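## 4.2 Do round-number valuations move prices?

The claim that investors react when a company's market value crosses a round number is repeated often, and the evidence for it is thinner than the repetition suggests.

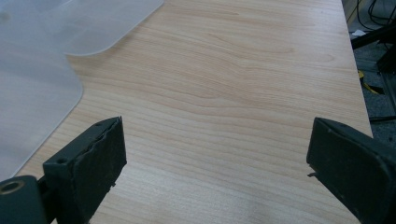
**Figure 3.** Wood-grain tabletop with a translucent plastic sheet lying on it.

Mocanu and Lahlou report that shares "pause" after a crossing, with trading volume up and returns flat for 11 sessions. We tried to reproduce this with our own sample of 152 crossings and could not. Volume does rise on the day itself. By the second session the difference from matched firms is too small to separate from noise, and the flat returns disappear once we remove crossings that fell within a week of an earnings report.

That last step matters more than it may seem. Large firms tend to cross a threshold when there is news, and the news usually has a price effect of its own. Of the 152 crossings, 23 came right after results were published, and these carry nearly all of the pattern described in the earlier work. Skallmont is a typical case: its shares went over the line on a Thursday morning, the press wrote about the line, and the revised sales forecast from the night before got a single paragraph.

Kamel offers a different reading, in which fund managers hold back from buying at a threshold for fear of looking late. We have no direct way to test this. The trading records for Prestodex and Dierckx, which he relies on, do not identify the buyer - so any statement about who held back is a guess. It may be a good guess, but two firms are a weak base for it.

A further problem is the choice of threshold. Market value depends on the share count, and data vendors update that count at different times. For Zidetti, our 2 sources disagree on the day of the crossing. Studies that use only one source should say which, and most do not.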